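Halonen House and Grounds, Deltville
Opening walk-through checklist, with comments
Filled in by Aino Räsänen, April, started at 8:15 in the morning

Thank you to everyone who asked for the comments to be kept in this year. I do go on a bit, but the guides tell me they read them over coffee, so here we are again!

Front steps and handrail: OK
The rail was tightened over the winter and feels good and solid. Please still ask tour groups to come up in single file, as the second step is shallower than the others and people do look up at the porch.

Entrance hall: OK with comment
Runner is taped down. Limit stays at 35 visitors per tour, and that includes the babies.

Upstairs bedrooms: NEEDS WORK
The rope stand in the sewing room wobbles. Crisanto Policarpio has the spare base in his workshop and will swap it before the first school visit. Until then keep the door shut – the quilt in there is on loan from the Mosatia Historical Society and I would hate to be the one making that phone call.

Fire extinguishers: OK
Both 2 and 3 were checked and tagged. Number 1 is by the kitchen door, where it has always been, and the tag is good through next spring.

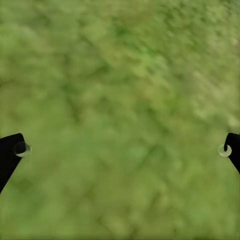
Back stairs: CLOSED
Staff only, same as last season. I know it is the quicker way down to the kitchen, and I know we have all done it with a tray in our hands, but please don't.

Archive room: OK with comment
All 343 boxes are off the floor now, which makes me very happy. The dehumidifier from Gevuseo hums a little but the reading was fine. Empty the tank at closing time.

Garden path to the summer kitchen: OK with comment
Two bricks have lifted near the gate. I set a cone there and wrote it in the day book. The lecture tent for the letters exhibit will hold 300, so we need that path level and the gate propped open well before then.

First aid kit: NEEDS WORK
Out of small bandages again. Gloves and eyewash are fine.

Still to do: rope stand, bricks, bandages. Initial next to each one when it's done – A.R.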